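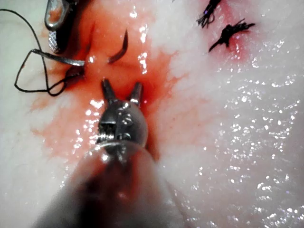

Can the same practice pad be sutured more than once?

A pad takes several sessions if the bites are spread out and the old thread is cut away close to the surface before it is pulled. Once the holes start to run together, turn the pad end for end or put it aside for knot tying only.

Home | Courses | Gallery | Pad care | Links | Contact

Suturing practice at Rorimham: gallery

The Rorimham skills room runs suturing practice through the winter term and again in June. The pictures on this page are of needle and thread work on the wet pads. Readers who want the bench layout or the booking sheet will find them under Courses.

Everyone starts on dry foam. The Rudus block is firm, cheap and forgiving, and a beginner can learn on it how to load a needle and turn it through on its curve. The wet pads come after that. They shine under the lights, which makes it harder to judge how deep a bite has gone, and blood on the surface hides the entry point. The course sheet asks for 17 bites on foam before anyone moves across.

Thread is the usual trouble. Black thread is easier to follow than the pale kind against a light surface, and it is what we hand out first. Even so it kinks and doubles back on itself, and a loop left lying beside the work will catch on the next pass. Draw the slack through slowly and lay it to one side before picking up the needle again.

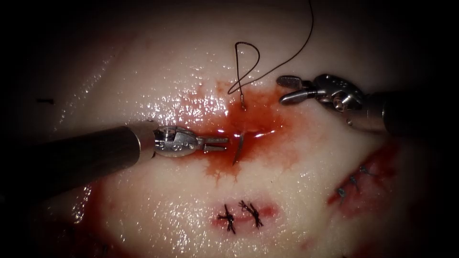 Needle position gets more time than anything else in the second session. The Shiferaw notes, which are still our handout, tell the learner to stop with the needle part way through and check the angle before going on. A curved needle standing partly out of the tissue, with blood pooled at its base, is a good point to make that check. The colour is deepest close to the needle and thins to pink further out, so look to the arc of the metal for your direction. The thread should also be looked at before the next move. A narrow loop like the one above the pool has to be drawn down evenly or it will close into a kink.

Pads are rinsed in cold water after each session and stored flat in the Loltitz trays, 8 to a tray. Please don't stack them. Used needles go in the yellow sharps bin by the door and never back in the packet. Thread ends can go in the ordinary rubbish.

Larger prints of the pictures in this gallery can be ordered at the skills room desk. Page last changed Thursday, July 24, 2003.

Contact: Anitha Murthy, Rorimham skills room | Copyright Rorimham | Back to top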